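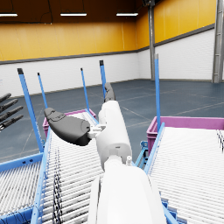 Should a small shop test grippers in simulation before buying one?
Run the simulation first, then pay for a short trial on real hardware, and don't let the first replace the second.

I have spent most of the past year comparing grippers for a parts warehouse in Devdale. The job is dull. A plastic crate comes down a roller conveyor, an arm takes it, and the crate goes somewhere else. We looked at a two-finger gripper from Droka and a multi-finger hand from Potgieter, and we ran both in a simulated hall before either one was bolted to anything.

The simulator earned its keep on reach. In the rendered hall, with two conveyors side by side and a magenta crate at the far end of each, you can look along the forearm and see what the wrist has to clear. Side rails and posts matter more than people expect. A drawing of the cell shows them as thin lines, and thin lines are easy to ignore until a finger is next to one.

It was much weaker on grip. We logged 1126 simulated picks with the Droka and it dropped 20. On the floor, in January, we got through 241 picks and dropped 136. The crates flexed at the rim, and our model had them stiff. That was our mistake and no fault of the gripper, but a buyer who stopped at the first number would have signed the order.

Shireen Nkosi, who ran the floor trial with me, thinks we should have skipped the simulation and spent the money on more hours with the hardware. I don't agree. Without it we would have put the arm base in the wrong place, and moving a base means drilling concrete twice.

My complaint is with the way results get sold. The integrator at Mendondale sent us a pick rate on the first page of the quote and the friction settings nowhere. I had to ask three times. Any quote that gives a simulated success rate should state the friction, the crate stiffness and the payload beside it, in the same size type.

We ended up with the Potgieter hand and slower cycles. The rim pads are due for a change next month, and I want the wear figures before we order a second one.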